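Notice to Residents of Kļaviņa House

1. The Cream

Residents are informed that the night cream supplied by Callance has been withdrawn from the second-floor washrooms. Each jar held 100 grams and was intended for the face and neck. Mr. Edgars Toom applied his to both hands every evening from January onward, and by spring his hands were those of a man of twenty.

The management received his complaint in writing. He stated that he could no longer play the accordion, as his fingers had forgotten everything they learned after that age. He asked for 24 years to be returned to them.

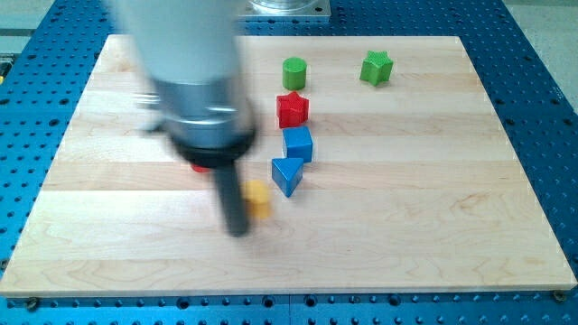 2. The Remedy

Dr. Heino Bite of Pirkudeo examined the hands and found the skin in excellent condition. He prescribed sunlight, dish soap and cold wind, to be taken without gloves. Mr. Toom was excused from the dining room and given a bench by the north gate.

After four weeks a freckle returned. Mr. Toom reported that he could again manage the first half of a waltz. His wife, who had known the younger hands before the older ones, asked whether the treatment might be slowed. Her request was entered in the register and approved.

3. Remaining Jars

Unopened jars may be handed in at the office before 4 p.m. Mrs. Toom has been permitted to keep two.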